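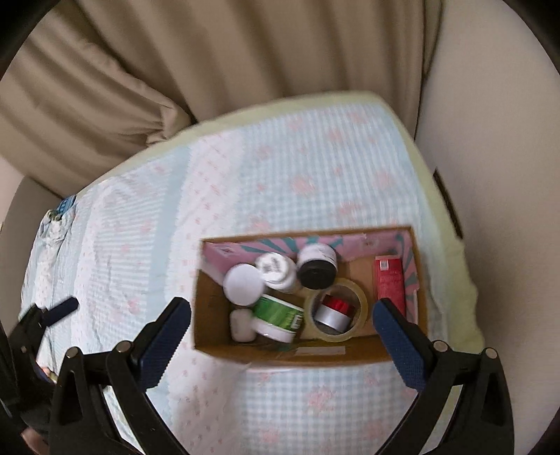 Is Pillden worth paying for once the free trial runs out? For one more month, I think, and then I want to see where the price lands.

2024-08-13

So that's where I am after a long afternoon of it, and my wrists are complaining. Pillden is the checking service Shafiq Patwary has been pushing on me. You record yourself doing a job with the hand grippers, you upload the takes, and it sorts the ones a robot could learn from and the ones that are just you fumbling. The job I picked was packing, little jars and bottles and a roll of tape and so on, with a cardboard box on the bed. I've done it on a table before, but a bed is nastier - the sheet bunches up and everything wants to tip over - and I wanted to give the thing something hard!

The upload part I liked a lot. I sent in 24 takes and went to make noodles, and the results were waiting when I got back. Each take gets a grade and a short note, and the notes are in plain English (Cedon's were all codes, I still have the cheat sheet taped inside a drawer). It caught me rushing the closing of the fingers on the small stuff, over and over. Fair enough, I do rush.
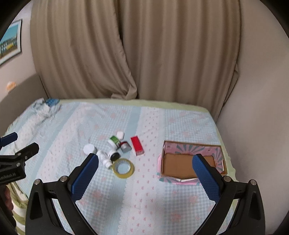

What I didn't like was how fussy it gets about shiny things. Any take with a glossy surface in it seemed to come back with a lower grade, even ones I was proud of. I wrote to support and a very polite reply told me to turn the lamp away. I turned the lamp away. Same grades! I'll try again in the morning with daylight and see.

Then there's the money. The small plan is $350 a month and stops at 400 takes, and the next one up is $900, a silly jump for somebody working out of a bedroom. Fengying Cai says Nadier will let two people split a plan, so I might ask Pillden if they'd do the same. She also wants me to look at Wiriya before I sign anything, but I've got no room in my head for another trial this week.

Still need to charge everything, and put a cleaner sheet of notes together for Shafiq. He wants it before lunch.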